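Does the Freshness Date Mean Anything?

Mon 1 March

Three readers wrote in last month about the same thing, so I suppose I have to deal with it. Vinder, the grocery delivery outfit, has started putting a "peak by" date on loose fruit and vegetables. Bananas, pears, tomatoes, the lot. The claim in the leaflet is that a household that follows the dates will throw away less food and save $375 a year.

I have read the leaflet twice. It doesn't say what a household is, or what it was throwing away to begin with. It does say the number comes from a trial with 200 customers, all of whom signed up for it. People who volunteer for a food waste trial are people who already care about food waste. I'd like to see the same trial run on my brother-in-law.

The dates themselves are the bigger problem. A pear doesn't know what the sticker says. It ripens according to how warm your kitchen is, what is sitting next to it and how it was treated on the way to you. Two pears from the same tree can be days apart. Putting one date on a whole delivery is a guess, and a printed guess gets believed in a way that a spoken one doesn't.

Dehua Lu, who ran the produce counter at Ornatari until it closed, was blunter than I am. "If you tell people a day, they stop smelling the fruit," she told me. "Then they throw out a good melon on Thursday and eat a bad one on Wednesday." She never dated anything loose. Customers asked her when they planned to eat it and she picked one to match.
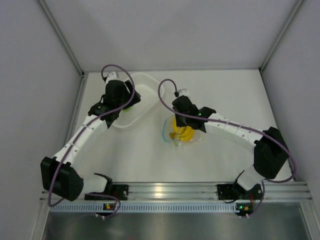
There is also the matter of who gains. When you bin a bag of tomatoes because the sticker told you to, you buy another bag of tomatoes. I'm not saying that's the plan. I am saying the leaflet has nothing in it about what happened to sales during the trial, and I did ask. The answer was a link to the leaflet.

Jinfeng Gu wrote in to defend the scheme, and he has a fair point. He looks after his father, who has lost most of his sense of smell, and a date on the bag is the only help either of them gets with food that used to come with none. I accept that. For someone in that position a rough guide beats no guide. I would still want it called a rough guide, in letters as big as the date.

Prikeo tried something close to this a few years back – colored dots instead of dates – and dropped it quietly. Their old help page said customers found the dots "confusing," which could mean anything. Nothing was ever published on whether the dots cut waste. That makes two schemes and no figures worth having.

Vinder says it will put out full results in June. If they show what was thrown away before and after, weighed by someone other than the person doing the throwing, I'll print them here and say so if I was wrong. Until then my advice is the old advice. Buy less at a time, press the pear near the stem, and freeze the bananas once they go spotty – peeled first, or you'll be sorry.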